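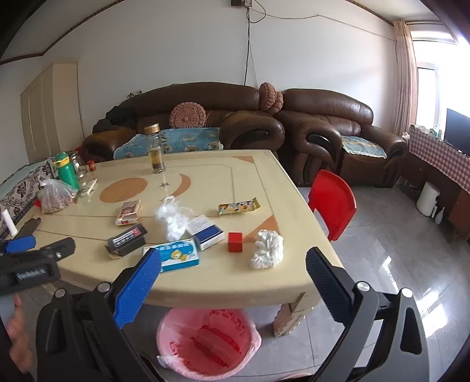
Most financial models begin to fail at the inputs, long before anyone writes a bad formula. A workbook built for one purpose collects figures from other files, emails and meetings, and each is put down in whatever cell happens to be free. The effect is that of a big cream table in a living room with packages, crumpled stuff and containers scattered over it: the top has its own pattern, a tan oval, a crescent, a small dark star, and the things on it have been set down without reference to any of that. In a model the pattern is the sheet structure drawn up at the start, and the things are the hard-coded numbers. Separating the two is the dullest part of a model review and usually the longest.

Plustmont, a small review practice, was asked to look at such a workbook last year. The model belonged to Clakon, which leases cold stores to food wholesalers, and it had been used for two rounds of bank borrowing. It had 19 sheets. The lender wanted an independent opinion before agreeing a third facility, and the opinion was to cover logic, consistency with the loan documents and sensitivity to rent and energy prices.

Hanne Bach led the work. Her method starts with a map of the workbook, produced by a script that reads every cell and classes it as a constant, a formula or a label. Formulas are converted to relative notation so that a formula copied across a row appears as the same text in each column. Where the text changes partway along a row, the script marks a break. A clean time-series row has one unique formula. Some rows need two, one for the opening period and one for the rest, and a reviewer will accept that if it is labelled.

The Clakon debt sheet had breaks in 30 rows. Most were harmless. An analyst had overwritten forecast months with actual results as they came in, which is common and makes the model hard to roll forward. A few were not harmless. In the interest row, one quarter took the closing balance of the loan where all the others took the opening balance. The difference in that quarter was small, but the cover ratio tested by the bank was calculated from it, and the ratio fed a cash sweep, so the error was carried into every later period.

"A break is only a place to look," Bach says. "The script has no opinion on which side of it is right. You read the loan agreement, and then you read the formula."

Interest is also where the model's circular reference sat. Interest depends on the balance, the balance depends on cash available for repayment, and cash available depends on interest. Calculated on average balances within a period, this is a true loop. Excel can be told to iterate until the values settle, and many modellers leave the setting switched on. Reviewers object for two reasons. The iteration setting is taken from the first workbook opened in a session, so the same file may behave differently on two machines. And with iteration on, the program stops warning about any other loops, including accidental ones.

The usual remedy is a copy-and-paste macro. The calculated interest goes in one row, a pasted copy in another, and the rest of the model reads only the pasted copy. A macro repeats the paste until the difference between the rows falls below a set tolerance. The loop is broken on the sheet and a check cell shows whether the solution is current. The drawback is that the outputs are out of date from the moment any input changes until the macro is run again, and a person reading a printed summary cannot tell.

Tove Bech, who built the replacement debt sheet for Clakon, chose a third route and moved the calculation to opening balances, with interest during the month treated as if all drawings and repayments fell on the last day. The loan agreement permitted this for forecasting. It removed the loop altogether. The cost was a slight understatement of interest in months with heavy drawing, and she recorded the size of that understatement on the assumptions sheet, by month, with the test that produced it.

Inputs took longer. The rule adopted was that a constant may appear only on an input sheet, and each must carry a unit, a source, a date of entry and the initials of whoever entered it. Constants inside formulas were listed separately. The typical case is a growth formula ending in a typed percentage, or a total with a correction added on at the end to make it agree with the accounts. Twelve and 100 are generally let through as months and percentages, though Bech gives even these a named cell if they are used for tax.

Several energy inputs had come from a file called Holst, named after a site, and were linked by path to a drive that no longer existed. Excel had kept the last values it read. The links did not show as errors, since a stored value is returned until someone tries to update it. Clakon's staff believed the prices were refreshed each quarter. They had not changed since the accounts closed on March 31, 2022, and the sensitivity tables had been run on them ever since.

Dead links can be found from the menu, but the menu omits some of them. Links can also hide in named ranges, in conditional formatting, in data validation lists and in the series of a chart. Plustmont unpacks the file and searches the underlying text for references to other workbooks. In this case the search found 8 that the menu did not list, all in named ranges left behind when a sheet was copied in from another model.

A separate question was how the new version should be tested against the old. The two could not be expected to agree, as the old one contained known errors. Bach's team corrected the old workbook one item at a time, noting the change in the headline ratio after each correction, until it matched the rebuilt version to the penny. The resulting bridge ran to a single page. Order matters in a bridge of this kind: where two errors interact, the amount put against each depends on which was fixed first, and the page should say which order was used.

The bank's own analysts then ran the downside cases. They used Lerken, a tool that drives the workbook from outside, sets the inputs, recalculates and saves the outputs for each case. It needs named input cells and a single output range, both of which the old model lacked. A data table inside the workbook would have done the same work, more slowly, and data tables require their input cells to be on the same sheet as the table, a limit that leads people to move inputs to places they do not belong.

The opinion was issued in April with one reservation, on the treatment of rent-free periods. Two leases give the tenant a choice of when to take them. The model assumes the first year. Clakon has been asked to add a switch.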